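손잡이형 그리퍼 두 종류 비교해보신 분? (핑거 패드 / 마커 큐브 / 헤드캠)

Ngọc Đồng
8월에 올림 · 그리퍼/엔드이펙터 게시판

안녕하세요 급해서 두서없이 씁니다.

손에 들고 쓰는 그리퍼 두 종류를 놓고 고르는 중이에요. 하나는 Britham에서 나온 거, 하나는 Akton 거. 둘 다 큐브에 마커 붙여서 헤드캠으로 자세 추정하는 방식. 양손에 하나씩 들고 시연 데이터 모으고 나중에 팔 두 대짜리 셋업으로 옮길 계획입니다.

지금까지 해본 것:
Britham은 패드가 넓어서 천이나 봉투 같은 건 잘 잡힘. 근데 얇은 막대 종류는 자꾸 돌아가요. 잡긴 잡는데 손목 조금만 틀면 막대가 패드 위에서 빙글.
Akton은 턱이 좁고 딱딱해서 막대는 괜찮은데 큐브가 작아서 그런지 추적이 끊깁니다. 같은 동작으로 34번씩 돌려봤는데 Britham은 2번 끊겼고 Akton은 26번 끊김. 차이가 너무 커서 제가 뭘 잘못한 건지...

카메라는 머리에 쓰는 광각이고 왜곡 심한 편. 캘리브레이션은 했음. 마커 사전은 두 그리퍼가 서로 겹치지 않게 ID 나눠놨고요.

궁금한 건
큐브 크기만 키우면 해결되는 건지, 아니면 카메라를 바꿔야 하는지
패드만 따로 바꿔서 쓰는 분 있는지
그냥 하나로 통일하는 게 나은지

다음 주까지 주문 넣어야 해서 빨리 답 주시면 감사하겠습니다 ㅠㅠ

Oanh Trịnh

저희 쪽도 비슷한 고민 했었어요. 순서대로 적을게요.

추적 끊기는 거. 카메라 바꾸기 전에 큐브부터 보세요. 광각은 가장자리로 갈수록 마커가 찌그러지고 픽셀 수도 확 줄어요. 작은 큐브는 화면 가운데 있을 땐 멀쩡하다가 팔을 옆으로 뻗는 순간 죽습니다. 끊긴 구간만 뽑아서 그때 그리퍼가 화면 어디에 있었는지 점 찍어보세요. 전부 바깥쪽에 몰려 있으면 크기 문제 맞고요, 가운데서도 끊기면 노출이나 모션 블러 쪽입니다. 저는 셔터를 짧게 고정하고 조명 하나 더 켰더니 가운데서 끊기던 건 거의 없어졌어요. 대신 노이즈가 좀 늘어남. 자동 노출은 꼭 끄세요.

그리고 캘리브레이션 했다고 하셨는데 어느 모델로 하셨나요? 일반 핀홀 모델로 광각을 맞추면 가운데만 맞고 바깥은 엉망이에요. 재투영 오차 평균만 보면 멀쩡해 보여서 속기 쉬워요. 피시아이 모델로 다시 하시고, 보드를 화면 구석구석까지 밀어넣은 사진이 꼭 들어가야 합니다. 저희는 처음에 구석 사진을 거의 안 찍어서 일주일 날렸어요.

큐브를 키울 때 주의할 점. 무게중심이 손에서 멀어져서 오래 들면 손목 아픕니다. 속을 비워서 출력하세요. 면마다 흰 여백도 넉넉히 남기고요. 여백을 깎아서 마커만 크게 하면 검출률이 오히려 떨어져요. 마커는 한 면에 큰 거 하나가 제일 나았습니다. 작은 거 여러 개 넣는 것도 해봤는데 멀리서 다 같이 안 보임.

막대 도는 문제는 패드 재질보다 모양 탓이 커요. 패드 가운데에 얕은 V자 홈을 하나 파보세요. 부드러운 패드면 홈 있는 얇은 판을 덧대는 식으로도 됩니다. 너무 깊게 파면 이번엔 봉투 같은 게 안 잡히니까 조금씩.

하나로 통일할지는... 저라면 통일합니다. 좌우 그리퍼가 다르면 벌어지는 폭, 닫히는 속도, 손끝 오프셋이 전부 다르게 들어가요. 나중에 로봇 팔에 옮길 때 양쪽 변환을 따로 관리해야 하고, 사람이 좌우 바꿔 들고 녹화한 파일이 하나라도 섞이면 찾느라 고생합니다. 지금처럼 비교하는 동안은 괜찮은데 본 수집은 한 종류로 가세요. 어느 쪽이냐고 물으시면 Britham에 홈 패드. 추적 결과가 저 정도로 차이나면 답 나온 거죠.

Toàn La

Akton 써요. 그냥 됨. 큐브에 광택 있는 종이 쓰셨으면 무광으로 바꾸세요 반사되면 안 잡혀요

Lụa Võ

위에 Oanh 님 글에 대부분 동의하는데 통일은 좀 생각이 달라요.

작업이 처음부터 역할이 나뉘어 있으면(왼손은 받치고 오른손은 긴 물건 잡고) 다른 그리퍼도 쓸만합니다. 저희는 Feser 컨트롤러에 팔 두 대 물려놓고 반년 넘게 왼쪽 오른쪽 다른 걸로 돌렸어요. 조건은 있음. 설정 파일에 그리퍼 종류랑 손을 묶어서 박아두고, 녹화 시작할 때 마커 ID가 반대쪽에서 나오면 바로 멈추게 해두는 거. 이거 없으면 Oanh 님 말대로 됩니다.

비교 테스트 하실 때 팁 몇개
물건 바꾸지 말고 같은 거 계속 쓰기. 길이 다른 막대로 하면 비교가 안 돼요
사람도 같은 사람. 키 차이로 헤드캠 각도가 달라짐
시작할 때 그리퍼 두 번 완전히 열었다 닫기. 나중에 열림 폭 영점 잡을 때 편함
타이머 화면은 몸 쪽 보이는 데 두면 영상이랑 로그 맞추기 쉬움
한 번 녹화를 너무 길게 하지 말기. 끊기면 통째로 버리게 됨

그리고 성공률만 적지 마시고 끊긴 시간이 얼마나 길었는지도 적으세요. 몇 프레임 빠진 건 보간하면 되는데 길게 빠진 건 답 없어요. 저희 기록으로 쓸만한 구간이 97퍼센트 나오는 셋업도 한 번에 길게 빠지는 게 문제라 결국 큐브를 다시 만들었어요.

주문은 한쪽만 먼저 하시고 테스트 더 해본 다음에 나머지 하시는 걸 추천.

Ngọc Đồng (글쓴이)

다들 감사합니다!! 캘리브레이션 핀홀로 했네요... 피시아이로 다시 하고 있어요. 끊긴 위치 찍어봤더니 진짜 바깥쪽에 몰려있음. 큐브 속 비워서 큰 걸로 출력 걸어놨고 종이도 무광으로 바꿨어요. 홈 패드는 내일 해볼게요. 주문은 Lụa 님 말대로 일단 한쪽만.

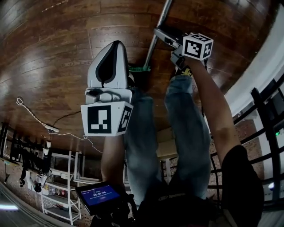
큐브를 새로 출력해서 바꿔 달면 그리퍼 손끝 오프셋도 다시 재야 하나요?

다시 재야 합니다. 큐브 크기나 붙는 위치가 달라지면 마커 좌표계에서 손끝까지의 변환이 바뀌어서, 예전 값을 그대로 쓰면 손끝 위치가 통째로 밀려요. 손끝을 고정된 한 점에 대고 그리퍼를 여러 방향으로 기울여 가며 녹화한 뒤 그 점이 한곳에 모이도록 오프셋을 풀면 됩니다.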